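Course 3: Workholding and Bench Surfaces
Unit notes: white foam board as a bench covering

1. Purpose of the unit

These notes cover the preparation of a small worktable for light assembly and handling exercises with ceramic ware. Read them before the bench session. Sections 2 to 4 deal with the surface. Sections 5 to 7 deal with the upright holder and the bowl. Section 8 lists what is to be handed in.

Terms used throughout:

Near edge: the long edge at which the operator sits.
Far edge: the long edge opposite the operator.
Board: the white foam board that lies on the table.
Border: the strip of table frame left exposed between the board and the outer edge.
Fixture: the base plate, the rod and the clip, taken together.

2. The board

Foam board is used as a covering for three reasons that matter in this course. It is soft enough that a dropped cup or bowl is less likely to chip. It is light and can be replaced by one person. It gives a plain background, so small parts and fragments are easy to find.

Its weaknesses follow from the same properties. It dents under point loads, it marks easily, and it moves if it is not held down. A dent under a base plate will tilt the plate. Before any fixture is set down, pass a flat hand over the spot where it will stand. If you feel an edge or a hollow, move the fixture or turn the board over.

Cut the board smaller than the table so that a border shows on all four sides. The border need not be even. A wider strip along the near edge is useful as a place for the wrists, and it keeps sleeves off the white surface.

3. Cleaning

Clean the board dry first, then damp. Wiping a damp cloth over loose grit drags the grit across the foam and leaves lines that do not come out. Use a soft brush and work from the far edge toward the near edge.

Faint smudges are acceptable. Loose debris is not, particularly in the area in front of the hands, where parts are picked up and put down. A speck under the foot of a bowl is enough to make it rock.

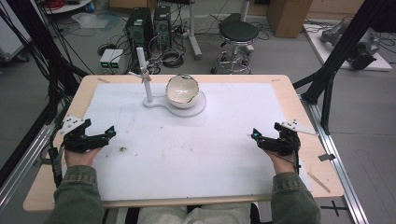 Notes: Luzius Wallner
Bench layout: Dagmar Bednárik
Revised Feb 15, 2023

4. Zones of the table

Treat the board as two zones. The rear zone holds the standing items: here the white fixture, slightly left of center, with the bowl on its base. The front zone is the working area and is kept free of standing items. Both hands start and finish in the front zone, near the near edge, with the tools pointing inward.

Long thin items such as the light wooden stick belong at the side of the table. Lay them parallel to the side edge if they are to stay there for a full exercise. A stick left at an angle is easily caught by a cuff.

Hardware attached to the rim of the table, such as a bracket, reduces the usable width on that side. Note its position on your layout sheet.

5. The fixture

The base plate is keyhole-shaped in plan: a narrow end and a circular end. The rod stands on the narrow end. The circular end receives the bowl. The small clip is near the top of the rod.

Points to consider when placing a fixture of this type:

5.1 Stability. The rod by itself has little resistance to tipping. The plate extends the footprint in one direction only, along its own length. Resistance to a sideways push is therefore lower than resistance to a push along the plate. A bowl resting on the circular end adds weight at a distance from the rod, and the combined center of mass moves toward that end.

5.2 Orientation. With the circular end to the right, the bowl can be reached from the right without passing a hand over the rod. With the circular end to the left, the opposite applies. Decide which hand will lift the bowl before choosing the orientation.

5.3 Height. Any movement across the rear zone must clear the top of the rod. Operators tend to judge this badly when looking straight down, as a vertical rod seen from overhead appears much shorter than it is. Check the clearance from the side before starting.

5.4 Color. A white fixture on a white board has low contrast. Trace the outline of the plate lightly in pencil if it has to be returned to the same spot.

6. The bowl

The bowl is white glazed ceramic. Inspect the rim before every exercise. A thin dark line at the rim may be a crack or only a seam in the glaze, and the two cannot always be told apart by eye. Until it has been checked, handle the piece as cracked:

Do not lift it by the marked part of the rim.
Do not squeeze it across the line.
Do not put liquid in it.

Record the position of the line as a clock position, with 12 o'clock toward the far edge.

A bowl that sits at a slight tilt should be noted as tilted and not corrected during an exercise. Correct it between exercises, and write down the cause if you find one (debris, uneven foot, dent in the board).

7. Order of setup

Clear the table.
Lay and clean the board.
Check for dents.
Place the fixture.
Place the bowl.
Check clearance from the side.
Bring in the hand tools last.

Takedown is the same list in reverse, except that the board is brushed before it is lifted.

8. To hand in

One layout sheet per bench, to scale, showing the border widths, the outline of the base plate and any rim hardware. One inspection note for the bowl. Give sheets to Annelies Schwaiger. Replacement boards are kept in cabinet 69.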